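4. Preparação dos fios de ligação

Esta secção explica como preparar os fios curtos que ligam o quadro de bornes Vuranum ao módulo de alimentação Stornier. Leia a secção completa antes de cortar o primeiro fio. Se o seu conjunto foi fornecido com os fios já preparados, passe ao ponto 4.3 e faça somente a verificação.

Cuidado: antes de qualquer trabalho, desligue o módulo Stornier da tomada e espere até o indicador da frente ficar apagado. Nunca prepare nem aperte um fio com o outro extremo ligado.

4.1 Material necessário

Fio de cobre flexível com isolamento vermelho (positivo)
Fio de cobre flexível com isolamento preto (negativo)
Alicate de corte
Alicate de descarnar, com regulação do diâmetro
Alicate de pontas redondas
Chave de parafusos adequada aos bornes
Pano claro ou folha branca para cobrir a mesa

Nota: o fio de núcleo rígido não é recomendado para este quadro. Ele faz força sobre o borne quando a tampa fecha, e o parafuso pode desapertar com o tempo.

4.2 Cortar, descarnar e formar o olhal

1. Cubra a mesa com o pano claro ou com a folha branca. Os filamentos de cobre que caem são pequenos e sobre uma superfície escura perdem-se facilmente.

2. Meça a distância entre os dois bornes com a tampa aberta. Acrescente a folga indicada na etiqueta interior da tampa. Nenhum fio deste quadro deve ter mais de 300 mm.

3. Corte o fio com um só golpe do alicate, em ângulo reto. Se o corte ficar esmagado, corte de novo um pouco mais atrás.

4. Regule o alicate de descarnar para o diâmetro do condutor e retire o isolamento da ponta. Puxe direito, sem rodar. Se algum filamento ficou cortado, rejeite esta ponta e comece outra vez.

5. Torça os filamentos entre os dedos, no sentido dos ponteiros do relógio, até ficarem unidos.

6. Com o alicate de pontas redondas, dobre o metal nu à volta da ponta do alicate até formar um olhal. O olhal deve ficar fechado e com o centro livre, para deixar passar o parafuso do borne. Entre o olhal e o isolamento fica somente um pescoço curto de metal.

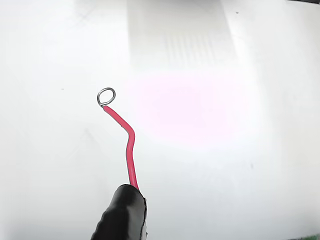

7. Experimente o olhal no parafuso do borne, sem apertar. Ele deve entrar sem esforço e assentar plano. Um olhal demasiado largo sai por baixo da cabeça do parafuso — neste caso, feche um pouco mais com o alicate.

8. Dobre o fio perto do olhal, na direção do borne. Faça a dobra no troço com isolamento e nunca no metal. Dobre uma vez só. Um fio que foi dobrado e endireitado muitas vezes no mesmo sítio deve ser substituído.

9. Repita os passos 3 a 8 para o fio preto.

Cuidado: não use estanho para endurecer os filamentos antes de formar o olhal. O estanho cede lentamente debaixo do parafuso e o contacto aquece.

4.3 Verificação antes da montagem

Faça esta verificação em todos os fios, também nos que vieram preparados de fábrica. Segure o fio pela parte de baixo, com o olhal para cima, diante de um fundo branco e com boa luz. Assim o contorno do metal fica nítido e um filamento solto é fácil de encontrar.

1. Olhe através do olhal. O centro deve estar aberto e o contorno do anel não deve ter interrupção.

2. Observe a base do olhal, no lugar onde o metal encontra o isolamento. O isolamento não pode entrar no anel.

3. Siga o isolamento com os olhos desde o olhal até ao ponto onde segura o fio. A superfície deve ser lisa e de cor uniforme, sem cortes nem marcas de alicate. Preste mais atenção ao lado exterior da dobra.

4. Puxe levemente o olhal. Se ele abrir, volte ao passo 6 do ponto 4.2.

Nota: uma forma ligeiramente oval, ou de gota, é aceitável, desde que o anel esteja fechado e o parafuso passe livremente. 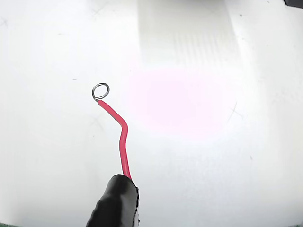
Akinyi Nyanda
Responsável pela documentação técnica, Shirima

4.4 Montagem no quadro

1. Abra a tampa do quadro Vuranum e retire por completo o parafuso do borne marcado com o sinal +.

2. Passe o parafuso pelo olhal do fio vermelho. Oriente o olhal de maneira que a sua curva acompanhe o sentido de aperto. Montado ao contrário, o olhal tende a abrir quando se aperta.

3. Coloque o parafuso no borne e aperte com a mão até encostar. Depois termine com a chave, 2 quartos de volta. Não aperte mais do que isto.

4. Faça o mesmo com o fio preto, no borne marcado com o sinal −.

5. Acomode os fios na calha lateral. A dobra deve ficar virada para dentro do quadro e não pode tocar na tampa.

6. Feche a tampa sem forçar. Se sentir resistência, abra de novo e veja qual é o fio que está a impedir o fecho.

7. Ligue o módulo Stornier à tomada. O indicador deve acender verde. Se acender amarelo, desligue logo e consulte a secção 7.

Cuidado: o quadro não tem proteção contra troca de polaridade. Confirme as cores dos fios nos dois extremos antes de ligar — um engano neste passo pode danificar o módulo e não está coberto pela garantia.

4.5 Conservação

Reaperte os bornes depois do primeiro mês de uso e, a seguir, uma vez por ano, sempre com o módulo desligado. Os quadros do modelo Stindham, vendidos antes de julho, têm parafusos mais curtos, e para eles valem as indicações de aperto da folha que acompanha o produto.

Guarde os fios de reserva estendidos, num saco fechado e em lugar seco. Não os enrole apertados. Antes de usar um fio guardado, repita a verificação do ponto 4.3.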